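Plimcombe > Jobs and Notices > Rooms and Housekeeping

Print this page | E-mail this to a friend

Part-time room attendant wanted at the Plimcombe (and yes, we train!)

Posted May 4, 2022

Hi there, and thanks for clicking through. I run housekeeping at the Plimcombe, which is a small hotel on Tierney Street, up the hill from the bus station. I've been making beds for a living for longer than I'd like to put in writing, and I'm looking for one more person to come and make them with me.

We're open all year. Spring is when it starts picking up, summer is a blur, and then there's a quiet patch in the fall before December comes along and everybody's cousins need somewhere to sleep. I'd love to have someone settled in before the summer gets going, so if you can start soon, please say so in your message.

The job is mornings and early afternoons, five days a week, with weekends shared out between all of us. I do the schedule 2 weeks ahead and I stick to it. If you need to swap a day, you sort it out with another attendant and write it on the sheet by the linen room door. School pickup, night classes, a second job, whatever you've got going on, tell me early and I can usually work around it.

So what would you be doing? Beds, mostly. Our sheets are white, all of them, and white sheets are wonderful until you're the one getting the wrinkles out! You'll strip, you'll make up fresh, you'll smooth everything down with your hands and then walk to the door and look back at it, and half the time you'll go back and tug one corner. I still do. The top covers have a thin dark piping down the side and I'm fussy about that line. It should run straight from the pillows to the foot, and when it wanders the whole bed looks slept in, even when you finished it a minute ago.

Then there's the folding. Anything that gets left on a bed for a guest is folded flat and squared up in the middle - corners matched, edges lined up, no lumps. It sounds like nothing and it's the thing new people have the most trouble with, especially with dark cloth, which shows every bit of fluff it has picked up from the bedding. I'll show you how I do it. If you have a better way I'd like to see it (the way we do pillowcases now came from a girl who was only with us one summer).

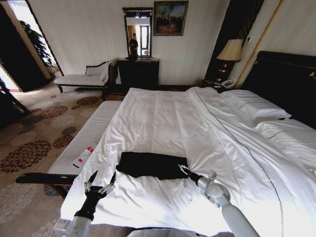 The benches are their own little job. The cushion tops are white and ribbed, so crumbs and hair settle down in the grooves and you have to brush along the ribs, never across. The dark wood frames get a soft cloth, and please, no spray straight onto the wood, because it drifts onto the cushion and then I'm the one up late with a sponge. Check the spot where the bed meets the bench, too. Small things roll in there. Little bottles, earrings, pens, one time a whole sandwich still in its wrapper.

While I'm on the subject of little bottles: anything a guest leaves behind goes in a bag with the room number on it and comes down to me. Anything of ours goes back on the cart, cap on tight. I check the beds at the end of the shift and I don't want to find a bottle lying on one, however harmless it looks. We had a red stain on a mattress pad last year that I still think about.

Bathrooms, dusting, vacuuming and trash are part of it as well, of course. You'll work with a partner for your first month and after that you can go solo or stay paired up, as you like. The big beds really are easier with two people, and most of us stay paired up.

What I'm hoping for:

You don't mind being on your feet. You can lift a corner of a heavy mattress and push a loaded cart down a carpeted hallway. You notice things. You'll knock, wait, and knock again before you open a door. You're okay with a radio playing in the linen room, and with my taste in what's on it.

Experience is nice, but I've hired people who had never made any bed except their own and they've turned out great. You don't need perfect English either. We have a few languages going in the break room already and we get by fine.

What you get: hourly pay, talked over openly when we meet, plus paid training from your first day. Lunch from the kitchen on every shift. Two sets of uniform, washed here with the house laundry so you never have to take it home. There's a $100 shoe allowance once you've finished your first month - please spend it on shoes, your knees will thank you. Staff park free behind the Dirow building next door, and the Oketti bakery across the street gives us the staff discount on anything left after two o'clock, so bring a bag.

How to apply: no long forms. Send me an e-mail with your name, the best number to reach you, which days you can't work, and a few lines about yourself. A résumé is fine if you have one. If you'd rather come by, ask for housekeeping at the front desk any weekday after lunch and I'll come down. Wear something you can bend in, since I'll probably ask you to make up a bed with me while we talk. It's no test of speed. I just like to see how a person handles a sheet, and you'll find out pretty quickly whether you can stand me.

I answer everybody, even if it takes me a few days in a busy week. If you haven't heard back after that, write again and put "beds" in the subject line so I spot it.

Contact | © 2022 The Plimcombe | Back to top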